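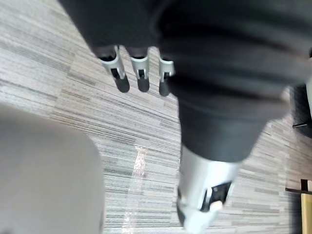 Section 5. Two-Arm Cushion Handling: Set-Up and First Runs

5.1 Scope

This section covers the set-up of the Cirora two-arm build for picking up, holding and placing sofa cushions. It applies to builds assembled at home and to those assembled in the Plorkcombe shared workshop. Builders must complete Section 3 (Arm Assembly) and Section 4 (Wiring and Power) before starting. The procedures below assume that both hands open and close fully on command and that the stop button has been tested on the same day.

Revision: May 2025. This section replaces the single-arm cushion procedure, which will be withdrawn in June.

5.2 Before Power-On

1. Turn off the main supply and remove the key from the controller.

2. Pull each fabric sleeve down over its arm until the lower edge covers the upper joint. The fingers must remain clear of the fabric through their whole range.

3. Move each finger by hand from open to closed. Movement should be smooth. If a finger catches, refer to 4.7.

4. Clear the floor of plastic wrap, cable ties, packing film and loose hardware.

5. Look into each wrist camera and wipe the lens with a dry cloth. Do not use solvent.

CAUTION: Loose sleeve fabric can be drawn into a finger joint. Do not operate the arms with a torn sleeve or with a sleeve that has slipped past the joint.

5.3 Positioning at the Seat

The robot should face the front of the seat squarely. Seating with a firm back is preferred for first runs. Deep or heavily padded seating may be used once the reach check has been passed.

1. Roll the base into position and lock all casters.

2. Turn the key and wait for the status light to become steady.

3. Select REACH CHECK on the Herex controller. The arms will move at low speed to the stored positions over the seat.

4. Confirm that neither forearm bears on the upholstery with force. Slight contact is acceptable.
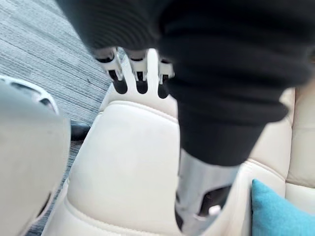 5. If a forearm presses into the padding, select HOLD, raise the shoulder setting by one step and repeat the check. Do not push the arm up by hand while the motors are live.

6. Save the new positions. The controller keeps the last 32 position sets and overwrites the oldest.

NOTE: Leather and vinyl mark easily. Builders working on finished furniture should fit the soft finger covers supplied with the Cabanatuan hand kit.

5.4 Grip Settings

Grip force is set separately for the left and right hands, on a scale from 0 to 1,000. The factory value is 200 for both. This value suits most throw cushions with a soft filling.

1. Place one cushion on the seat, upright against the backrest.

2. Select TWO-HAND GRIP. The hands will close from either side.

3. Observe the cushion as the hands close. The sides should give way under the fingers, and some bunching of the fabric is normal.

4. Select LIFT. Allow the cushion to hang for a few seconds before any further command. 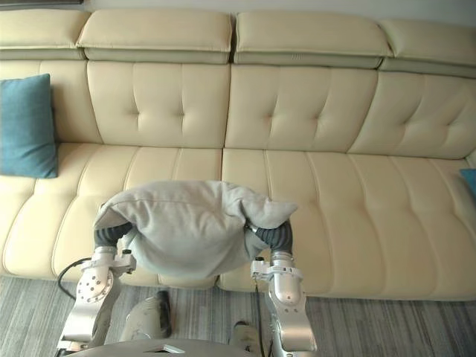 5. If the cushion slides downward, lower it to the seat and increase both values by one step. If one side slides more than the other, adjust that hand only.

6. Repeat until three lifts in a row are completed without slipping. Record the values on the inside cover of this manual.

Cushions differ in filling and cover, and a value that suits one may not suit another. Builders who intend to handle more than one type should store a separate grip profile for each - the profile name may be up to 32 characters long.

CAUTION: Keep hands, hair and clothing away from the space between the arms whenever the status light is on. The arms close toward each other and do not detect a person between them.

5.5 Placing

1. With the cushion held, select PLACE and choose the left, center or right position.

2. Check that the path is clear, including any side table or lamp near the end of the seat.

3. Select GO. The arms will move over the seat, lower the cushion and open.

4. Wait until both hands have withdrawn before approaching the seat.
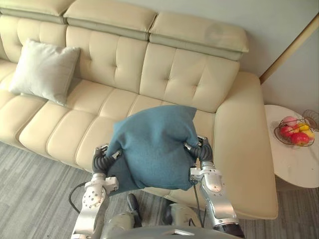 Figure 5-4. Teal cushion held between both hands in front of the sofa.

Cables must hang free during this movement. If a cable becomes tight at any point, press the stop button, power down and re-route it as shown in 4.3.

5.6 After Use

Return both arms to REST, turn off the main supply and remove the key. In the shared workshop, the key is returned to the cabinet and the run is entered in the log. Faults are entered on the same page, with the controller code if one was displayed.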